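Windevura clear bins, set of 6: six weeks in

Posted 2017-06-16

Short version: good bins, bad lids, buy them if you have a closet like mine and skip them if you want to stack anything heavy. Long version below, typing this on lunch so forgive me.

Bought the set of six in May after I finally gave up on the fabric cubes. I sew a bit, my kids do dance, and between the costumes and the fleece and the regular off-season stuff the hall closet had turned into a pile with a door on it. Wanted see-through. Wanted a handle. Didn't want wheels. That was the entire list.

Assembly: none. They come nested, with the lids in a separate sleeve. Mine were stuck together pretty good and I had to run warm water over the outside one to get it loose. One lid had a crack at the corner. Emailed the shop, got a reply from a Hicham Saber the next day, new lid by the end of the week. No photos demanded, no return slip. Points for that.

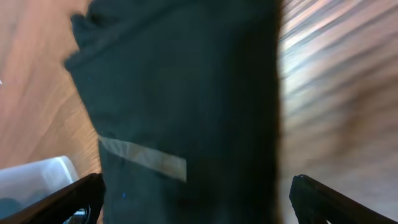

Dark green fabric, folded over thick at the top.

OK so fleece. Fleece is the real test because it puffs back up the minute you let go of it. A folded adult pullover takes up way more room than you think, and the listing's claim of "holds a full wardrobe shelf" is a stretch. I get five thick tops in one bin before the lid starts to bow. T-shirts, tons. Jeans, meh, they fit but then the bin is heavy and the rim digs in your fingers.

The handle slots are molded in, not clipped on. My old Benmoussa boxes had clip handles and every one of them snapped inside a year. These feel like part of the bin. No creaking so far. The edge inside the slot could be smoother, I took a nail file to two of them.

Clearness is great. I can see what's in there from the floor, even on the top shelf, which is the reason to buy these over the gray Urko ones my brother-in-law Driss Abdelaziz swears by. His are tougher, no question, he keeps tools in them. But he also has masking tape labels on all of them and half the labels are wrong. 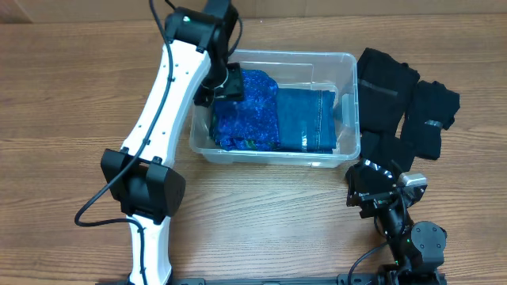 Costume fabric in the bin, sparkly blue on the left.

Sparkly stuff, since people with dance kids will want to know. Sequins shed. They shed in a drawer, they shed in a bag, and they'll shed in here too, but the inside is smooth and it all tips out in one go. Fabric cubes held on to glitter forever. I do wipe with a damp cloth, never a dry one, a dry one just makes static and then you have glitter on you.

Scratches: yes, allready. The plastic marks if you slide one bin across another. Don't care, it's a closet.

Smell: some, first few days. Left them open on the porch over a weekend and it went away.

Now the lids. The lids are the problem. They sit on the rim but don't really latch, there's a little bump on each side that is supposed to click and doesn't. Fine for dust. Not fine for carrying one downstairs with a kid yelling at you. I've had two pop off. Also stacking, three high OK, four high the bottom lid sags in the middle and you hear it complain.
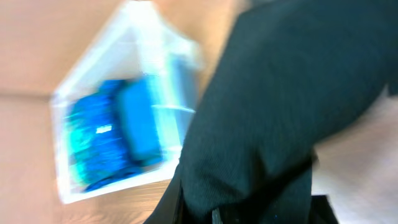 Can you buy the lids separately?
They're sold in pairs on the shop's parts page, but check the size stamped on the underside first, the older ones don't match.

Somebody asked about the Hisix version too. Had one of those before. Deeper, cheaper, and the sides flex so bad that the lid only stays on when it's empty. Sent it back. If you need depth for blankets or coats then maybe, otherwise no.

Price was fair when I got them, on sale. At full price I'd think about it longer, maybe get just two and see.

Folding tip that helped me more than the bins did, do it on a table and not on your lap or the bed. Fold to the width of the bin and set things side by side insted of in one tall stack. You see everything and you're not digging.

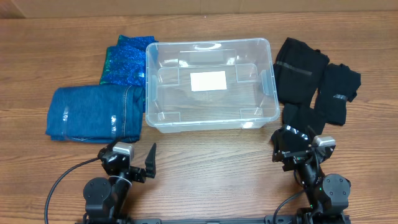 And put the heavy stuff in first if you do have to layer, otherwise the light things slide around and you end up refolding. I do costumes on one side, everyday on the other.

Would I buy again? For clothes, sure. For the garage, get the Urkos and some better labels than Driss has. If Windevura ever fixes that latch I'd replace the whole linen shelf with them.

Four stars. Would be five with a lid that closes. Will update after winter when the coats go in, if I remeber.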